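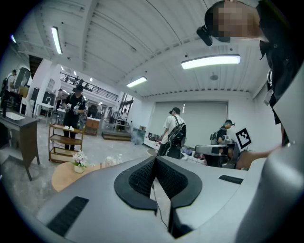
Do three slow practice runs before you record anything, says Tihomir Perić, and you will throw away far fewer takes later. We agree so strongly that we moved his advice to the top of this section. Your first day of teaching is going to be fun, and it goes a lot better once your arms know the job!

Section 6: Teaching a Task with the Tazi Hand Grippers

Before you start

You will need:
Both Tazi hand grippers, left and right
The two gripper cables
The head camera and strap
A table with the objects for your task
The Nimorska recording software, open on the host computer

NOTE: Teach in the same kind of space where the robot will work. People walking by in the background are fine, and so are shelves and furniture. A little variety is good for the robot.

6.1 Getting into position

1. Stand facing the table, close enough to reach the far side without stretching.
2. Take one gripper in each hand. Let your arms hang for a moment and relax your shoulders.
3. Look down and check where the cables run. They should be clear of your shoes and have enough slack for your longest reach.
4. Raise both grippers and check that the marker cubes are on top. The host computer finds your hands by reading the black and white patterns, so keep your sleeves and fingers off them.

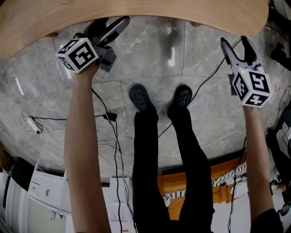
Reading time for this section: 5 min

CAUTION: Cables on the floor can trip you, especially while you are watching the table. Stop recording before you walk to a new spot. Never pull on a gripper to free a snagged cable.

6.2 Recording your first run

5. Put the objects in their starting places.
6. Select New Task and type a short name, such as "cup to tray."
7. Press Record and hold both grippers still until you hear the tone.
8. Do the task at an easy, steady pace. Close the fingers fully on each object, lift, move, and let go. You can take up to 60 seconds per run.
9. Bring both grippers back to where they began and press Stop.
10. Watch the replay. If both hand tracks are solid green from start to finish, press Keep. If a track has gaps, press Discard and go again.

Then move the objects a few inches and repeat! Small changes between runs are the best thing you can give the robot. Our own cup task at the Flatdale workshop used 142 runs, and the early ones were pretty wobbly, so don't worry if yours are too.

NOTE: If you drop something, don't stop right away. Pick it up with the gripper and finish. Mark the run as Recovery and Nimorska will file it separately, where it helps the robot learn what to do after a slip.

6.3 If a hand track drops out

Track has short gaps: Turn your wrist so that at least one face of the cube points toward your head camera.
Track jumps sideways: Wipe the cube with a dry cloth. Check that it is seated firmly on its mount.
One gripper is missing: Press Stop, reseat its cable at both ends, and select Find Grippers.
Both grippers are missing: Restart Nimorska, then repeat steps 4 through 7.

6.4 Taking a break

Set the grippers on the table with the fingers open, and save your session before you unplug anything. To send your runs to the robot, continue to Section 7, Training on Nirbridge.

Page last updated Nov 13, 2025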